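4. What people did with the crumbs

I should say up front that I did not set out to study crumbs. The plan for this part of the project was to look at how households in Etham store bread, which sounds dull and which I happen to love, and the crumbs came in through the side door. By the second month of interviews, so many people had brought them up on their own that I gave them a section, and you're reading it!

Some background for anyone who skipped Section 2. Etham had a town bakery on Fleury Street until it closed, and for most of the people I talked to, that bakery set the idea of what a loaf is: big, round, thick crust, bought twice a week and eaten down to the heel. The supermarket loaf that replaced it is sliced and soft, and it goes moldy before it goes hard. That one difference (moldy versus hard) does a lot of work in what follows. Hard bread can be soaked, grated, toasted, fed to chickens or boiled into soup. Moldy bread goes in the trash, and people feel bad about it.

4.1 The diaries

Households kept a bread diary for eight weeks. I asked them to write down every time bread came in, every time it was eaten, and every time it left the house some other way. I didn't give them a form. My adviser at the time thought this was a mistake, and for the coding she was right, because it took me most of a winter to get through the handwriting. We ended up with 2,747 entries, and 469 of those mention bread that was no longer fresh. Those are the ones I lean on here.

What I got in exchange for the mess was people's own words. One woman never wrote "stale" at all. She wrote "Tuesday's" for any bread that had gone past its best, whatever day she had bought it, and when I asked her about it she said her mother had always said it that way and she hadn't noticed. A man in the same building used "tired" for bread on day two and "retired" for anything he had put in the bag on the pantry door. I've kept both sets of terms in my coding sheet and I've grown pretty fond of them.

4.2 The bag on the door

The bag deserves its own few paragraphs. In most of the older kitchens I visited there was a cloth bag hanging somewhere with air around it, a doorknob or a nail or the handle of the broom closet, and dry ends of bread went into it until it was full. Then somebody grated the lot, usually on a Sunday and usually in a bad mood. Several people described the grating as the worst chore of their childhood, worse than dishes. Knuckles come up a lot.

Younger households mostly didn't have the bag, but a surprising number had the habit without the bag. They put heels in the freezer, on top of the microwave, in a paper sack next to the toaster. When I asked what the ends were for, I got long pauses. "For something," one respondent said, and then laughed and told me the freezer drawer wouldn't close anymore. I think this is the most interesting thing in the whole study. The saving had been passed on, and the grating had been left behind. People were holding on to the first half of a routine whose second half they had never learned, or had sworn off at age nine.

Aranka Szilágyi read an early draft of this section and pushed me on that point, and she was right to. She pointed out that I was treating the grated crumbs as the "real" end of the routine when plenty of my own interviews had other endings in them: bread dumplings, bread soup, a kind of fried bread with egg that everybody called by a different name. So I went back and recoded. The crumbs were still the most common ending among people over sixty, but the egg-fried version was way ahead among anyone raising kids, and I had missed it because half the diaries filed it under breakfast.

4.3 Store-bought crumbs and the Dular box

Then there is the box. Dular brand crumbs come in a tall cardboard carton with a pour spout, and they were in nearly every kitchen, including kitchens with a full bag on the door. I expected people to be sheepish about this and they weren't one bit. The box was for guests, they told me, or for when you needed crumbs that were all the same size, or for the meat and not the noodles. One retired schoolteacher kept her own crumbs in an old Dular box, refilled for years, and she was tickled when I finally caught on (it took me three visits).

Price didn't explain much. The crumbs in the box cost less than a loaf, and people knew it. What they talked about was color. Homemade crumbs come out darker and uneven, and depending on who was talking that was either the whole reason to make them or the reason you would never put them in front of your in-laws.

4.4 A few cautions

The diaries started in May, which is a good month for eating bread outdoors and a bad one for soup, so I'm sure dumplings and soups are undercounted. Chickens are probably overcounted, thanks to one household out on the Gonari road with a lot of birds and a very thorough diarist. I also relied on people telling me about waste, and people shave that down a little. I would too. Where I could compare a diary with what I saw in the kitchen, the diary usually had less bread going in the trash than I would have guessed from the bin, though I never weighed anything and I don't want to make more of it than that.

I also want to flag that my questions got better as I went along. In the early interviews I asked what people "did with leftover bread," and a few of them told me flat out that they had no leftover bread, while a bag of it hung behind their heads. Bread in the bag wasn't left over to them. It was bread. Once I switched to asking what was in the bag, the conversations ran twice as long, and several of the quotes in Section 5 come from those later visits.

Figure 3.

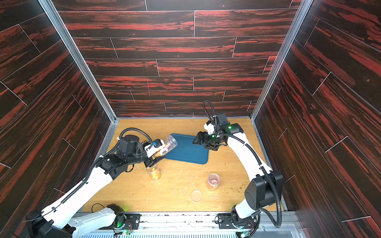

Why did so many younger households keep bread ends they never used?
They had picked up the saving at home but not the grating or cooking that used to follow it, so the ends collected in freezers and paper sacks with no set purpose.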